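Teleop / hand-guided demos — working group minutes
5/29/20
Chair: Beryl Naylor. Notes taken in a rush, fix whatever's wrong.

1. Last minutes
Agreed. Damside action still open, carried over.

2. Hand-guided demos
Tristbridge people went through their runs on the book task. Moving the finger by hand gives smoother paths than the remote, everyone agreed on that. Trouble is the operator's hand ends up in the camera view and the policy learns to wait for it. 14 demos recorded, 5 thrown out for this reason. Suggestion to push from behind the servo housing only. Will try it.

Question from Van der Linden on whether motors should be unpowered during hand guiding. Yes for now — backlash is worse with torque on. Needs writing down in the operator sheet, at the moment its only in people's heads.
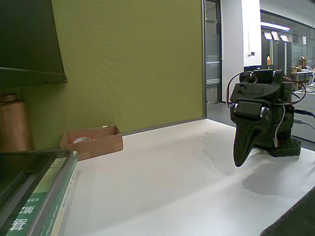 Also on hand guiding: cable slack. If the wires pull tight the operator feels it and corrects for it without noticing, and the correction ends up in the demo. Check slack before every session. Long discussion about cable clips, no decision.

3. Remote control
Disetti leader arm has a lag on the finger joint. Beryl thinks it's the smoothing filter, Disetti think it's the USB hub. Both to be tested, filter first. New operators need 6 practice runs before anything is kept. Was 2, not enough, the early demos are full of hesitation at the contact point.

Agreed to stop mixing hand-guided and remote demos in one folder. Seperate folders, same naming.

4. Labels
Start and end of demo still marked by whoever is nearest the keyboard. Van der Linden want a foot pedal. No objections, cost to be checked.

5. AOB
July review — Damside to host, remote joining ok. Bring failed demos as well as good ones.

Actions
Beryl — operator sheet, motors off + cable check
Disetti — filter test, then hub
Tristbridge — redo the 5 rejected demos
Van der Linden — pedal price
Damside — shared drive access (carried over, again)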